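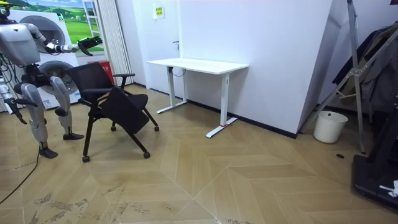 I have been looking for a chair for my back room since June, which is a silly length of time to spend on something you only sit on. The old one went to the tip with its foam hanging out, and I've been typing on a kitchen stool ever since (my back has opinions about this). What I want is simple enough, or I thought it was. Black, because everything shows on grey in my house. Casters, because I scoot. A mesh backrest like the one on the chair here, so I don't stick to it in summer, and arms that I can get under the desk without a fight. I'm not that bothered about a fold-down writing tablet but I do rather like the idea of one for my tea.

So on Saturday I went round the shops in Laltwood with a tape measure in my bag. Laltwood has three places that sell office furniture if you count the one that mostly does carpets, and I went to all of them. The first had a lovely big leather thing for more than my sofa cost. The second had a Kandholm that I sat in for so long that I got a look from the till. It was very comfy! But the arms don't move at all, and when I measured them they were higher than the underside of my desk, so it would have stuck out into the room for ever like a parked car.

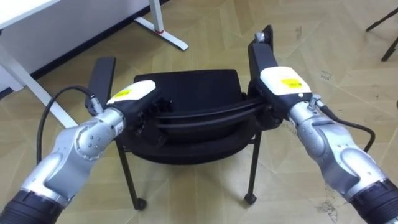
Arms are the thing I've become a proper bore about. Before all this I'd have told you a chair arm was a chair arm, and now I go along the rows prodding them. Some are just hard plastic and your elbows know about it by lunchtime. Some have a bit of padding but wobble when you push up on them to stand, and I do push up on them, I'm not twenty. The ones I like best are flat and padded and long enough that your whole forearm gets a rest. I also want to be able to grab the chair by its arms and shift it, as my back room is also the ironing room and the room where the Christmas tree box lives, and the chair gets shoved about several times a day.

Which brings me to floors. We had ours done last year and I am still a bit soppy about it. It's a pale herringbone, 2000 pounds with the fitting, and I spent the first month asking people to take their shoes off. The old chair had one caster that had stopped turning and just dragged, and by the time I'd noticed there was a faint grey line going from the desk to the window. It mostly came off with a damp cloth and a lot of muttering.
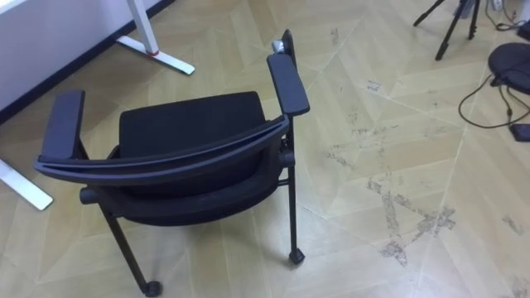
Page 2

Right, casters. I've read far too much about casters. Hard ones are for carpet and soft ones are for hard floors, and plenty of chairs come with the hard sort whatever you've got at home. You can buy a soft set separately and they push in, but do check the size of the stem first, I sent a set back in July and had to pay the postage. I had a Wivier chair in my basket online for a week and then found a review from someone with wooden floors who'd had to put a rug down. I don't want a rug. I didn't pay for all those zigzags to put a rug on them.

My budget was 300 and has crept up. I told myself 500 was the absolute ceiling and I'm sticking to it, although the nicest one I've tried so far was a Pacheco at well over that, with a backrest that came up just to the right place between my shoulders. 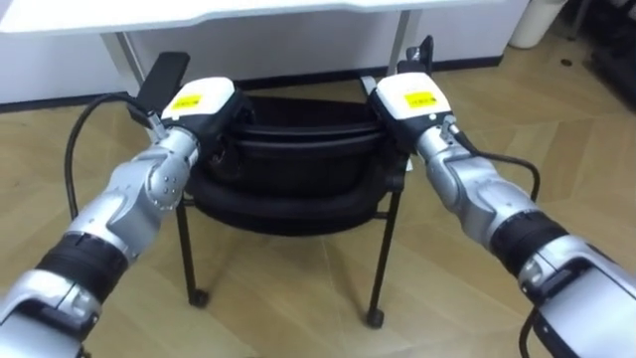
The other thing I'd say is pull the chair about by its back before you buy it. It feels daft in a shop but you'll do it every day at home, hoovering or getting to the plug behind the desk. The Kandholm was heavy to drag and the carpet shop one nearly tipped over on me. The Pacheco just rolled along nicely, blast it.

I'm going to have one more look at the second-hand place by the station, where they sometimes get chairs in when an office clears out. If you've got a mesh-backed chair with decent arms and you've had it more than a year, please tell me in the comments which one it is and whether the mesh has gone baggy!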